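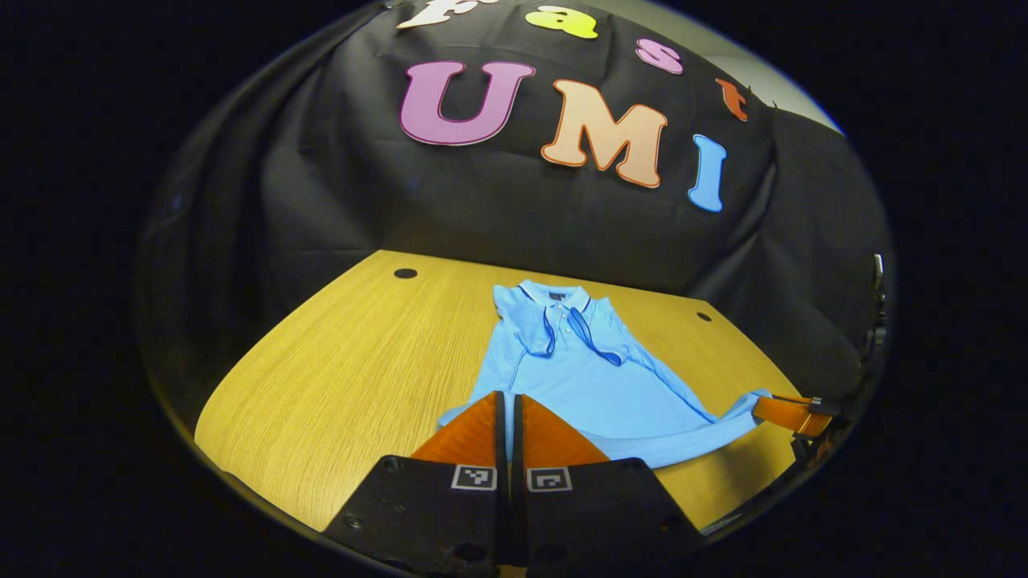 Notebook 7, p. 30

April 9, 2018

Shirt folding, continued. The polo gets its own pages now. I had it filed under T-shirts until Umesh Kandpal wrote "a collar is not a T-shirt" across p. 19 in the good pen, and after a morning with the thing I have to grant him the point, though not the pen.

Setup unchanged. Wooden table, black cloth hung behind it, letters pinned to the cloth. Light blue polo with short sleeves, laid face-up, neck toward the backdrop. Collar tipped in navy and white. It's a decent shirt for this job because the tipping gives you a line to look at. If the navy line wanders, the collar is crooked, and you don't need a ruler or an opinion.

The letters sag into the wrinkles of the cloth. I've pinned them twice. I'm not pinning them a third time, and anyone who feels strongly about it knows where the pins are (second drawer, under the Petersen catalog that everybody says they're finished with).

What I'm after is a fold that ends up the same size every time, survives being stacked, and doesn't leave a crease down the front of the chest. Three methods on the list. Notes as I went:

**Halves.** Sleeve to sleeve, then hem to collar. Fast, and looks it. The crease lands right along the placket and the buttons make a lump that the next shirt in the stack rides up over. A stack of these leans. I did it seven times to be fair to it and was bored by four.

**Thirds, face-down.** The store fold. Flip the shirt, bring one side in, lay the sleeve back down along itself, same on the other side, then hem up to the shoulders. Best-looking result by a long way. The trouble is the flip. Everything you smoothed on the front you now get to un-smooth, unseen, on the underside, and you find out at the end. Collar points like to tuck themselves under during the flip. They did it on the first try and I spent the rest of the run sliding a finger under there to check, like somebody feeling for a wallet.

**Thirds, face-up.** Same idea without the flip: sides in over the front, then up from the hem. You can see what you're doing. You also hide the placket and finish with a package that shows its seams to the world. Umesh says nobody in a closet is looking. Umesh has not met my mother.

Sleeves. I wrote on p. 24 that short sleeves were "trivial" and I'd like that struck from the record. A long sleeve has enough length to tell you which way it wants to go. A short one is a stiff little flap that wants to stick out past the fold, and if you tuck it at the wrong angle it makes a corner that shows through the finished shirt. Best so far: fold the sleeve back along its own seam first, press with the flat of the hand, and only then bring the side in. Doing it in one move looks slicker and fails more.

Also, the table. It's slippery enough that pulling one side of the shirt brings the whole shirt along. Two points of contact, always, one holding and one moving. I know this. I forgot it for most of an hour. The cable holes at the back haven't caused trouble yet, but I'm keeping the collar forward of them, having once lost a sock down there and got it back in July.

Ran the face-down thirds to 30 folds before lunch. Widths are in the spreadsheet. The first handful wandered all over, the middle lot settled down, and the last few got worse again, which I put down to hunger. The face-up ones varied less from one to the next but came out wider overall. I'd call that a real difference, but I'd like another 100 before I say so in front of Kondo, who will ask, and who will wait for an answer.

Collar order matters more than I expected. If you fold the collar down first and leave it alone, the sides come in square to it and you get your straight edges for free. If you save the collar for last you end up tugging it, and the tug travels all the way down to the hem. So collar first. Folded down, points flat, hands off. I've written it on a card and stood the card on the shelf.

Shirt started off square to the table today and was diagonal more often than not after the first smoothing pass. I think I lean. Left the diagonal starts in on purpose. In real life shirts land however they land, and if a method only works from a perfect start then it isn't much of a method.

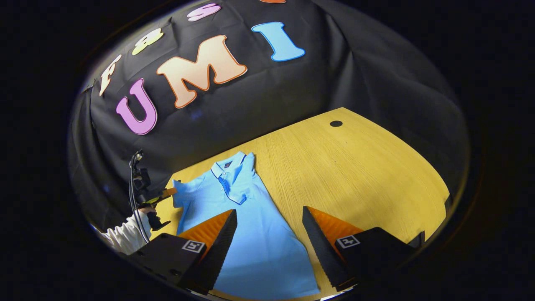

## Afternoon

Left sleeve first, then right. Tried it the other way round for a while and my widths got noisy, so it's probably a handedness thing and I'd like somebody left-handed to take a turn. Sign-up sheet is on the door of room 319. It has one name on it and the name is mine.

The red logo on the left chest turns out to be useful. In a face-down fold it should finish on the top face with clear space around it. If it's sliding toward the edge, the side fold came in too deep. Quick check, no measuring. Doesn't help with the plain shirts, obviously.

Stack test: folded polos from the Flirkmont box, store fold only, left on the shelf while I had coffee. Still upright when I came back. Halves version of the same stack had gone over and taken my card with it.

Odds and ends:

- Folding board from Distero is still on order. Not convinced we need it. It will make everything come out the same width, and then I'll have nothing to write down.
- Don't iron between runs. Some wrinkling is normal and I want it in the numbers.
- Button the placket before starting, all the way, or the neck spreads and the collar goes with it.
- Umesh wants to try rolling. I said rolling is for suitcases. He's doing it on p. 33 whether I like it or not.

Next: the other 100, face-down and face-up alternating so that hunger gets spread evenly over both. Then the striped one with the floppy collar, which I've been putting off.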